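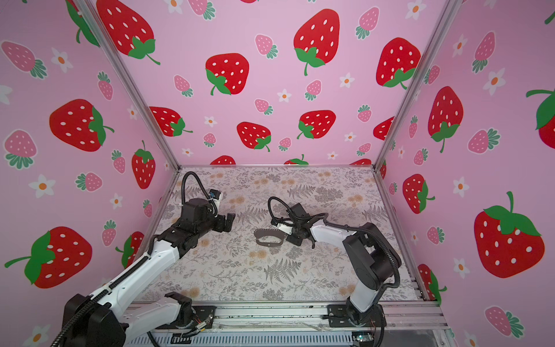 Wallpaper for a small enclosure is bought by the same numbers as wallpaper for a room, and the numbers work out badly. The repeat is the main problem. A pattern that looks modest on a bedroom wall can use up most of a short panel in a single repeat, and whatever is trimmed off to match the next panel is waste. I had a budget of two rolls and finished with most of the second one still on the shelf, but only after drawing the panels out on kraft paper first. The strawberry print that went on the three walls is dense enough to forgive a bad match, with flowers between the fruit, and I would pick it again over anything with stripes. A stripe shows every degree the panel is out of plumb.

The paper came from Brekke, from the remnant bin, so I can't give a pattern number. The adhesive was Letum ready-mixed. I had used the powdered kind before and found it fine on plaster and poor on a sealed board, where it skinned over at the edges before the middle had gripped. The ready-mixed went on with a short-nap roller and stayed workable for the time it took to hang a panel and slide it into line.

Order of work was back wall, then sides. I started the back wall from a center line and let both edges run long. The side panels were then matched to the back at eye height for someone seated, with the error pushed to the bottom. At the corners there are aluminum posts, and the joint falls at the post, so a gap of a few hairs never mattered. If you don't have posts, wrap the back panel around the corner by a finger's width and lap the side over it.

Trimming was done with a snap-off knife against a 12-inch steel rule. I broke off a segment for each long cut. Damp paper drags on anything less than a new edge, and the tear always starts in the printed face. The offcuts are worth keeping until the job is dry. I had one small tear low on a side panel and patched it with a torn piece, feathered edge, same part of the pattern.

The floor took longer to decide on. I tested three coverings over a couple of weeks in November: a plain white, a plain charcoal, and the gray botanical. The plain white was the easiest to clean and the most tiring to look at under a lamp. The charcoal hid dark parts completely. The botanical is light gray with ferns and sprigs in a darker gray and some peach-colored blossoms, and it sits somewhere in the middle for glare. 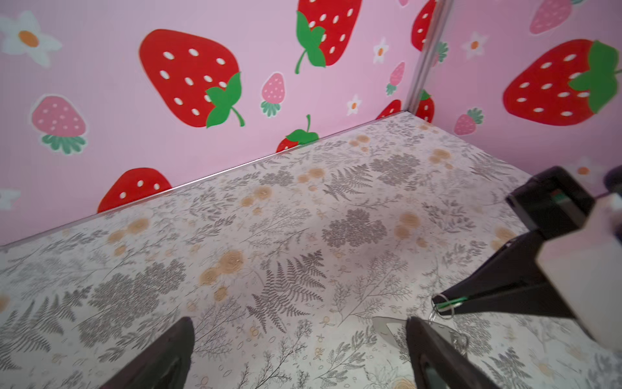
Small hardware is where a patterned floor costs you something. Bright metal shows up well enough by its shine. Thin wire is harder. A split ring lying across a line drawing of a fern reads as one more stem until you move your head. I have been putting a short colored cable tie through any ring that gets handled on this surface, and green works well enough on gray, although it would be a poor choice against the walls with all those leafy caps. The ties are Zatura, the assorted bag. Snip the tail if the ring has to sit flat. I usually leave it on, as a handle.

Flat dark pieces are no trouble at all. An oval or a loop in dark gray stands out from the print at any angle I have tried.

For fixing the floor covering I used double-sided tape at the perimeter and nothing in the field. Full adhesive would hold it flatter, but I expect to replace the covering and would like the panel to survive. The tape was Bendell, the thin one with the blue liner. Two corners lifted in the first week and were pressed down again with a seam roller. They have held. If they lift a third time I will run a second line of tape inside the first.

Costs, for anyone planning something similar: 126 for everything, with the paper the smallest item on the list and the floor covering the largest. That includes the roller, which I needed anyway, and leaves out the two test coverings that lost. Working time was around 5 hours for the walls, spread over two evenings. I did not time the floor.

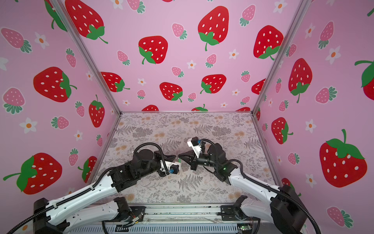

One reader wrote, after my earlier note on lining papers, that a busy print on both walls and floor was asking for eyestrain, and that they had gone back to plain gray on all surfaces after a month. It is a fair point. My own experience so far is that the two prints are far enough apart in color to keep the floor and walls separate, pink against light gray, and that I look at the floor almost all the time and the walls hardly ever. A reversed arrangement, with strawberries underfoot, I would not want to work on.

The same reader asked about wiping down. The walls get a dry microfiber cloth only. The floor gets a damp one, wrung out hard, working from the middle toward the edges and stopping short of the tape line. I have kept solvents off both. There is a spare piece of the botanical in the drawer, and I will try isopropyl on that before it goes anywhere near the print in use.

Still to do: the lower edge of the left wall, where I trimmed slightly high.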